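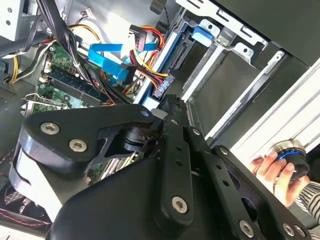 Old Dell tower, worth saving or strip it for parts?

Print this thread | E-mail this thread
19 replies

beigebox_annie
Posted November 14, 2019

Hi all, long time reader, not much of a poster. I picked up a black Dell desktop at the Mondamthorpe surplus sale for 10 bucks and I've had the side off it for a couple of evenings now. I wanted a little machine for the basement to hold our music and the family photos, and I figured a used office tower would do the job fine.

Well, my brother-in-law took one look and told me to pull the drives and the memory and drop the rest at the recycling place. I'm not ready to give up on it! The case is solid, everything inside looks like it was put together by somebody who cared, and I like that the drives ride in those blue caddies you can squeeze and lift right out. My last computer had four screws per drive and I lost one of them inside the power supply (don't ask).

So, questions. Is a board like this any good for a home file box? And if I do strip it, what's the right order to take things out so I don't wreck anything I might want later?

solderjockey
Strip it. I know that isn't what you want to hear. A green-board office Dell is going to sit there eating power all day to do what a tiny low-watt box does on a fraction of it. Keep the hard drives if they test clean, keep the blue SATA cables because you can never have too many, keep the memory for somebody's old machine. The rest is scrap metal.

tandley_tom
Oh come on. I've had one running in my garage since a year ago last May and it has never given me a minute's trouble. Mine came from the Tandley school district when they cleared out a lab, 174 machines in one go, and people were practically fighting over them. Annie, if it boots, use it. If you hate the power bill you can always strip it next year.

As for order, what I do is unplug it, hold the power button in for a bit, then start with the drives. Power connector off first, then the data cable, and hold the plug itself when you pull, never the wire. Squeeze the sides of the caddy and bring it out slow. There's usually a cable somewhere that wants to come along for the ride.
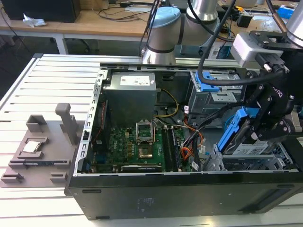
Once the drives are out you have so much more room for your hands, and that's when I go after the memory. Push the little latches at the ends of the slots and the sticks come up by themselves. I put them in a sandwich bag with a card in it saying what they came out of. The power supply goes last for me, it's the heaviest thing in there and I hate having it loose while I'm still working on the rest.

And leave the processor socket alone unless you have a chip to put in it or you're taking one out. If the arm is up on an empty one, lay something clean over it. Those contacts do not forgive a dropped screw.

solderjockey
Agree on the socket. Disagree on pretty much everything else, Tom, as is tradition. I take the power supply out FIRST. All those wires are what's in your way, so get rid of the whole octopus at once and then you can see what you're doing.

quietfan651
I'm with Tom. Pulling the supply first means fishing every one of its connectors out past the drives, and that's how I cracked a SATA plug. Drives first, always. Also take a picture of the cables before you touch them, Annie. The front panel plug is the one everybody forgets.

beigebox_annie
Thank you, this is great! I've already forgotten which side the big black bundle was supposed to run on. I moved it out of the way to look at the memory slots and now it won't lie flat like it used to. Does it matter if it's pushing on the side panel a little?

tandley_tom
Little bit of pressure is okay, just keep it off anything that spins. I cut the old zip ties and put in new ones once I have the cables how I want them. Leave yourself some slack at the drive end or you'll be cursing the next time you swap one.

solderjockey
Use velcro. Zip ties mean snips, and snips near wires mean a bad afternoon.

tandley_tom
I've been snipping zip ties for years and I still have all my wires.

beigebox_annie
Ha, okay, velcro it is, only because I have a roll in the sewing box. I'm also going to vacuum, or is that a terrible idea? There are so many little corners in there, between the drive cage and the mesh and down around the fan.

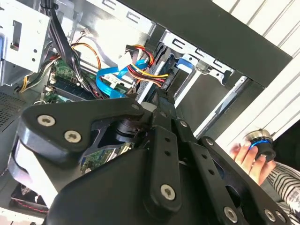 quietfan651 says no vacuum inside, please, they build up static. Canned air or a soft paintbrush, out on the porch, and hold the fan blades still with a finger while you do it. I'd spring for new thermal paste if the heatsink ever comes off, too.

solderjockey
Fine, you're all determined to save it. Then at least check the drives before you trust the family photos to them. Run the long test overnight. And keep a second copy someplace else, I don't care how nice the caddies are.

beigebox_annie
Will do. Canned air is on the shopping list and I'll start the long test this weekend.

Share (3) | Comments (19)
Contact us | Copyright Bramomano Boards | Back to top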